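Mellor Gripper Challenge

The Mellor Gripper Challenge is a robotics competition for high school students, held each May in Enthorpe. Teams program a robot arm to pick up, move and set down everyday items on a tabletop. The contest takes its name from Mellor Hall, where the first two editions were run.

History

The event grew out of an after-school club in Sindness, whose members had been building line-following cars and wanted something harder. Ryan Staniforth, then a shop teacher, wrote the first rule sheet, and it was two pages long. The club invited schools from Enthorpe to a one-day meet, and the meet became yearly after that. The most recent edition drew 167 students. A regional round in Plorkska was added later and follows the same rules, with shorter practice times.

Format

Each team works at its own table with a single arm and a two-finger gripper. Building the arm is not part of the contest. Students may replace the finger pads and must write their own control program, and they may collect practice runs in which a team member guides the arm by hand. The runs can then be used to train the program.

Items are kept secret until the morning of the event. Past lists have included bottle caps, socks, paper cups and bags of rice. Soft and clear items are generally held to be the hardest, the first because they change shape when gripped and the second because they are difficult for a camera to pick out against a light surface. Many programs rely on a small camera at the wrist, which keeps the fingers and the work area in view as the arm moves.
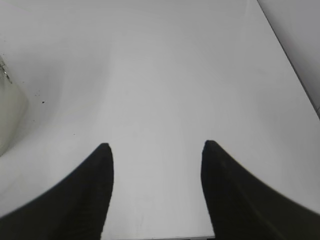 Staniforth has said that most teams spend too long on the grip and too little on the approach, and that a gripper arriving at the wrong angle will miss no matter how good its pads are. Teams that lower the arm in stages – stopping to check the camera before closing the fingers – have tended to place well, though they lose time on longer lists.

Scoring

Points are given for each item placed inside its target area. A dropped item may be tried again, with a small penalty. Touching the arm by hand during a scored run ends the run. The highest total on record is 1140, set by a Sindness team. Ties are settled by a single extra item chosen by the judges.

Related activities

The Sindness club still meets on Friday afternoons during the school year and lends practice arms to schools entering for the first time. Its rule sheet, now much longer, is also used in some classroom courses in Enthorpe, where students work through the contest tasks without a time limit.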